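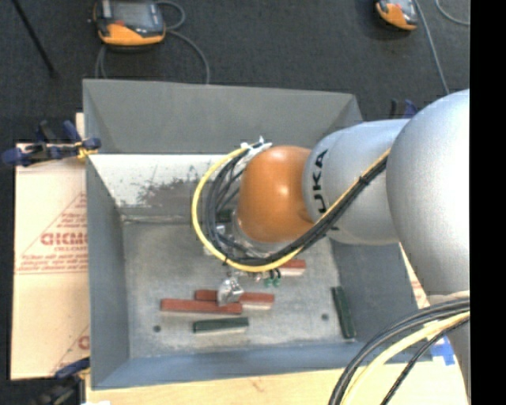 Mac Giolla Toy Library – Borrowing FAQ

Home | Borrow | Donate | Opening hours | Contact
Print this page | E-mail this page

Who can join?
Any household in Stitberg with a child under 12. Bring one proof of address. Grandparents and childminders can have their own card.

How many toys can I take out?
Each card covers 2 toys or sets at a time. A set of blocks in its box is one item.

How long can I keep them?
Three weeks. You can renew once by phone, unless another family has asked for the toy.

What if a piece goes missing?
Tell us when you return the set. We don't charge for one or two blocks – they usually turn up under a sofa. If a set can't be used any more, we ask for half the price of a new one.

Do I need to clean the toys?
Please wipe plastic and wooden toys with a damp cloth. Leave soft toys to us.

Do you take donations?
Yes, if the toy is complete and in good shape. We have more than 200 sets on the shelves and are short of space, so call before you bring anything large. Ask for Gráinne Moriarty.

Can I reserve a toy?
Yes. Give its shelf number to Rónán Daly at the desk or by e-mail. We hold reserved toys for five days.

Updated 8/23/22

Print this page | E-mail this page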